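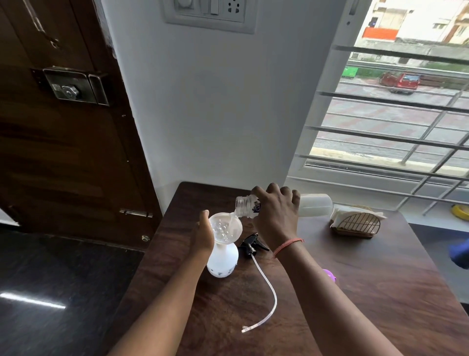

Refilling a spray bottle by funnel, at the table. This is most of the job.

Gemwood, a guesthouse with more bottles than sense, needs a part-time refill and supplies hand. Guests use things up. You fill them again. It's a living, or a slice of one.

You'll work 4 mornings a week, starting at 7, topping up spray and pump bottles, restocking napkins and wiping the table afterward — yes, every time. Expect roughly six refills before coffee. Coffee is on us.

We'd like steady hands, clear handwriting for labels and a healthy suspicion of unlabeled liquids. Experience is welcome but so is patience with a pump that won't prime.

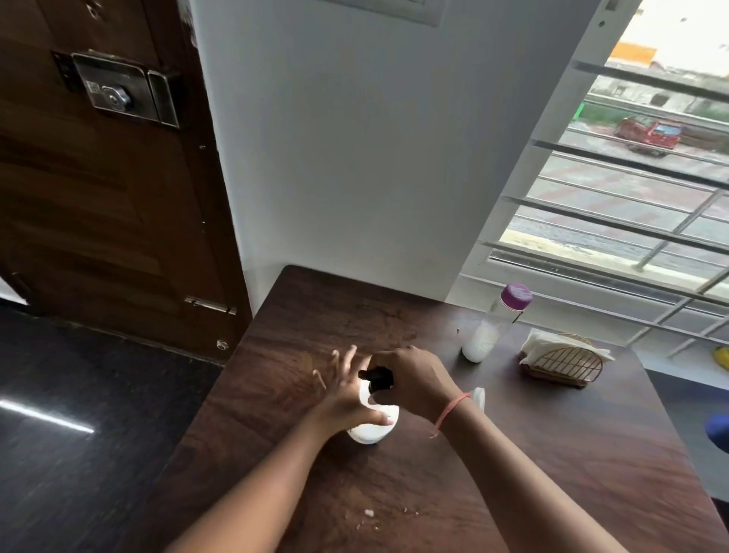 Pump bottle, two hands, dark wood table.

Paid weekly, lunch included. Two references, please, and only one may be your mother.

Write to Mwende Ogola at the front desk, or drop in any Monday before noon. Ring twice — the bell is shy.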